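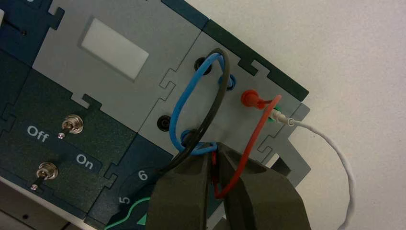 Every July the Coda building opens its doors for one Saturday, and every July I've been away up the coast. This year they tacked on a summer session in the school holidays, so on Tuesday, January 11, 2000 I finally got myself on the train with a thermos, two muesli bars and a notebook, and had one of the best days out I've had in ages.

Coda is out past the old goods yard at Pindeck, a twenty-minute walk from the station if you don't stop for an iced coffee (I stopped). It's a long brick building with a sawtooth roof and a bike rack out the front, and inside it's split into workshops down one side and teaching rooms down the other. Entry was $2, which also got you a cuppa and a biscuit. You sign the book, get a sticker, and off you go. I was number 70 through the door and it wasn't even eleven.

I'd come for the workshops, but I spent most of the morning in the teaching rooms, and that's down to the training boards. I am a complete sucker for a good training board! At tech we had sheets of painted chipboard with terminals screwed into them, and half the labels had been rubbed off by the class before. The ones here are a different animal. They go together like a jigsaw, with squared-off little hooks along the seams, in grey, dark green and a very handsome dark blue. There's a carry handle at one side as well, a proper big loop you can get your whole hand through.

The socket panel was where I got stuck in first. Black and blue, banana-type, with leads looping over and under each other the way they always do as soon as people start patching. I love banana plugs. There's a lovely firm push when one goes home, and you can have a circuit together and pulled apart again before you've finished explaining it. The kids at the next bench had worked out that you trace a lead with your finger and not your eyes, and they were a good deal quicker at it than the dads.

I then got talked into the sliders, and that was me gone for another half hour.

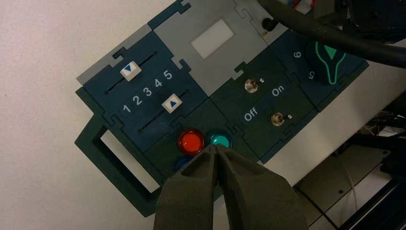 They run side by side with a scale of 1 to 5 printed in between, and each knob is a white square with a blue triangle on it, one pointing up and the other pointing down. Such a simple bit of marking, and it means you can tell somebody "the up one" or "the down one" across a noisy room and they'll know what you're on about. I've used gear costing a hundred times as much where you couldn't do that. Next along is a pale module with a little screen, then a green one with a pair of silver toggle switches. I do like a toggle switch.

The handout says there are 1,338 people on the books for evening classes across the year, with groups of up to 111 for the big introductory talks. I can believe it. The corridor was chockers by midday and there was a queue for the soldering bench right back to the toilets. If you want a go at soldering, put your name down the minute you get in. I didn't, and missed out, and I'm still a bit dirty about it.

Lunch was a sausage in bread from the Ametepe hall over the road. Good onions. They also had lamingtons, but those went early.

In the arvo I did the workshop side: the lathes, the sheet metal bay with its enormous guillotine, and a very good twenty minutes in the pattern store, where the shelves go up to the rafters and everything smells of old varnish. The Jorico room was at the far end, with the radio gear and a wall of colour-coded valves in their boxes. Worth it for the smell of warm dust alone. I'd have liked more labels in there, and somewhere to sit.

A few things for anyone thinking of going next time. Parking is hopeless, so take the train. The teaching rooms get warm after lunch, so do those first. Wear closed shoes or you won't be let into the workshops, and they do check. The little shop by the door sells offcuts and odd connectors by the bag, cash only. I came home with a bag of mixed terminals I have no use for at all, and a bit of brass rod for the gate latch.

Next open day is back to the usual Saturday in July. I've already told the family we're going up the coast a week later.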